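News from the Rinier collection programme

The Degefa laboratory has completed the first stage of its work for Rinier, the shared programme through which Muvitz and Grallik gather examples for a learning system that handles small packaged goods. By the end of May the team had recorded 1000 examples, of which 989 were accepted after review. The remainder were set aside, mostly for faults in timing between the arm and its cameras, and will be recorded again.

Each example is made by a trained operator, who guides the arm through one short task from start to finish. The arrangement of goods is altered between tasks, so that the system meets the same items at different heights and angles. Confectionery, small bottles and foil packets all feature at present, with a tiered display stand, trays and baskets to hold them. 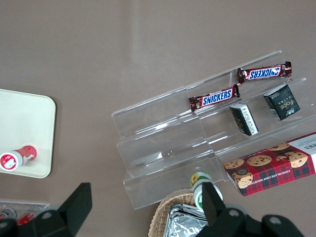
How does the laboratory decide that an example is good enough to keep?

A reviewer watches every recording in full and compares it with the written instruction for that task. Recordings in which the operator hesitates at length, or completes a different task from the one set, are returned with a note.

Eyerusalem Belay, who leads the review group, has asked operators to continue varying their approach to each item. Early results showed that the system learned poorly from sessions in which every grasp was made from the same side. The guidance notes have been amended accordingly and replace the version issued at the start of the programme.

Stage 2 will add 200 examples with clear and reflective packaging. Colleagues who wish to train as operators should apply to the Degefa office through their line manager.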